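Home | Stories | Poems | Archive | Submit | Contact

The Red Shirt

Obed Appiah did his washing in the evening, when the machines in the basement were free. He had lived at Virkthorpe for 18 months and had never once gone down before nine. In the mornings the Brundar family had the place, all of them, with their sheets and their football socks, and it was easier to wait.

It was May and still light. He had put a fresh bag in the basket and stood it on the floor of the front room, and he had got as far as that and then made tea. He drank it standing up. The flat was on the second floor and looked over the car park towards the Atinga road, where the 759 went by on its way to the depot with its lights on and one person upstairs.

His sister rang while he was rinsing the cup.

"Have you been through his things yet?" she said.

"Most of them."

"What does most mean?"

"It means I've done the books and the kitchen."

"And the clothes?"

"I'm doing a wash now," he said, and that was nearly true.

She told him about the children and the price of the ferry. She told him the solicitor had written again and wanted two signatures, his and hers, on the same sheet of paper, so it would have to go by post and come back by post. He said that was fine. She said she would come over in the summer if she could get the time off. He said that was fine too. When she had rung off he dried the cup and put it away, then took it out again for the morning.

Their father had worked at Trirnetti for most of his life, first on the loading bay and later in the office, where he had not been happy. He had owned two good suits and a great many shirts. Obed had brought everything back from the house in the boot of the car, in three trips, and for weeks he had been washing it a load at a time before it went to the charity shop. It did not need washing. It had all been put away clean. But it smelled of the house, and he did not like to think of somebody in the shop taking a shirt out of a bag and noticing.

He had gone through the work shirts, the pyjamas and the jumpers. What he had left was the red one. 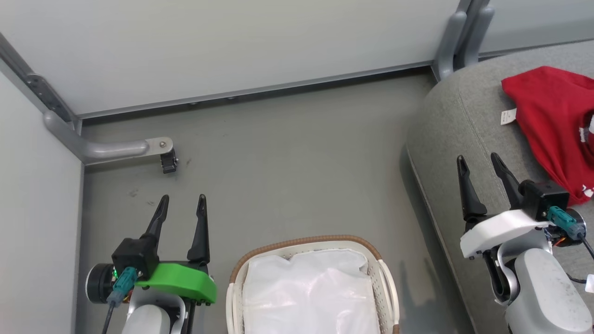

It was not a shirt his father would have bought. The works had handed them out one summer for a charity walk, and his father had gone on the walk because his name was on a list. He had complained for a week beforehand. Then he had come home with sunburnt ears and talked all through supper about a man from the paint shop who had walked the last part in his socks. Obed had been fourteen. He could not remember his father talking all through any other supper.

After that the shirt was for the garden. His father wore it to cut the hedge and to clean the car, and once, by mistake, under a jacket to a parents' evening, which Obed's mother had brought up every year at Christmas.

He picked it up and looked at the label, though he knew quite well how to wash it. Then he put it on the seat again and went down to the basement to see whether a machine was free.

Mrs Brundar was there, folding towels. He had not expected her.

"Ours went wrong this morning," she said. "It stopped with all the water in. I've had to start again. Are you wanting this one?"

"If you've finished."

"I've finished. Have you got much?"

"One shirt," he said.

She looked at him and went on folding. "You can't run it for one shirt," she said. "Put it in with your own."

He had not thought of that. He had kept his father's things apart from the start, as if they were on loan. He thanked her and held the door while she went through with the towels up to her chin.

Upstairs he stripped his bed. He found a pair of jeans, some socks and the tea towel from the back of the door, and pushed the lot into the basket on top of the bag. The red shirt went in last. It would probably turn the socks pink – it had been washed so many times that he doubted it, but you could never tell with red.

He took the basket down, measured out the powder and set the machine to forty. Then he sat on the bench by the wall and watched it fill.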